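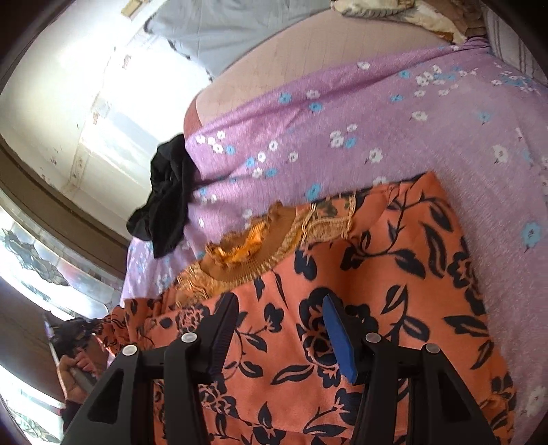
Gripper Tool Inspection - Garment Handling, Bed Surface
Unit: Findora two-finger, hand-held
Inspected by: Arnar Blöndal
Reviewed by: Signe Eyvindsson
January 2024

Reason for inspection: right finger closed late on printed garments and dragged the fabric before gripping. Fault logged in 6 of 20 cycles.

1. Pivot pins, both sides - PASS
No play by hand. Pins seated.

2. Right finger pad (blue) - FAIL
Pad moves on its backing under side load. Adhesive has let go at the base. Replace before next use.

3. Left finger pad - PASS
Surface sound. Cleaned, lint removed.

4. Closing force - PASS WITH COMMENT
Within limits on the block test. On thin fabric the right side lags, which agrees with item 2.

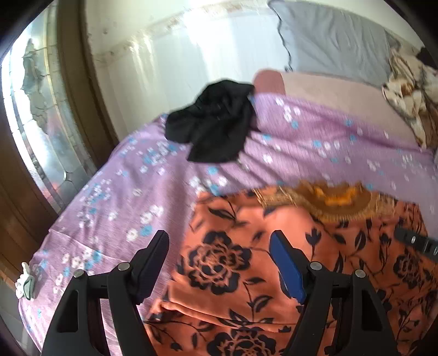
5. Trim and cord at necklines - COMMENT
Snag risk. Approach from the plain part of the cloth and keep the tips off braided edges. One pulled thread reported by Kolbrún Kirkegaard, no injury.

6. Pinch points at the linkages - PASS WITH COMMENT
Free hand to stay below the outer links while the fingers close. Warning label is worn - reorder.

7. Release on trigger let-go - PASS
Opens fully each time.

8. Service interval - FAIL
Pads are due at 500 cycles. Log shows 38 over.

Status: out of service until items 2 and 8 are closed. Bjartur Laxdal to fit the new pad and repeat item 4 on thin fabric.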